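Fresh Fruit Belongs in the Budget
Opinion
By Lucie Simard
July 22, 2024

Each July, the town of Fandham sets the terms on which its schools will buy food for the coming year. The discussion is short, and it is nearly always about price per meal. This year the council has a chance to ask a better question: how much of what is bought is eaten?

The present contract rewards the lowest bid. Under it, fruit arrives twice a month in large lots, hard and unripe, and is served on a fixed date whether or not it is ready. Pupils take one bite and leave the rest. The town has then paid for the fruit, for its delivery and for its disposal. 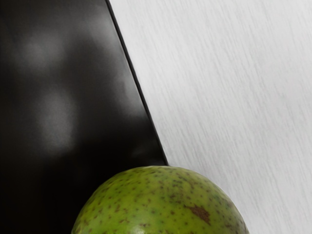
Avocado, one of the fruits most often served too early.

The Sastham district faced the same difficulty and changed its rules. Its 51 kitchens may now order in smaller amounts and refuse fruit that is not fit to serve that week. Cooks were given two paid hours a week to plan orders and sort stock. The cost of each delivery rose. The amount thrown away fell far enough that the district kept the arrangement when it came up for renewal, and growers in the Vuorinen valley, who had never been able to fill a bulk order, began to bid.

Opponents say that smaller orders mean more paperwork, and they are right. A school of 800 pupils can absorb that work. A school of 300 often has one cook and no office help. The council should therefore fund a shared ordering desk for the smaller schools and let the larger ones manage on their own – a modest expense, and one that can be reviewed after the first year. 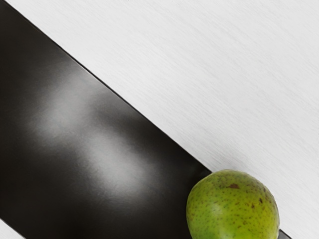 What the Contract Should Say

The new contract should set a standard for ripeness on delivery, in plain terms that a cook can apply at the door. It should allow part of a lot to be refused without penalty. It should also require each school to report what is thrown away, by weight, every term.

Tridus, the current supplier, has told the council that such terms would make its bid higher. That may be so. A bid that leaves out the cost of waste is not a full account of the price, and the council is entitled to compare offers on the whole sum.

There is also the matter of habit. Children who are given a good pear at school will take one again. Those who are given a poor one learn to pass the bowl by, and later lessons on diet will not easily undo that. 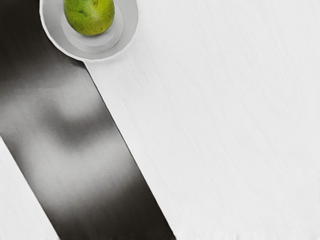 The Vote

The draft now before the council repeats last year's wording almost line for line. Members should send it back and ask for the changes set out here before bids are invited. The existing contract can be extended by one term while that work is done, and the schools would open on time.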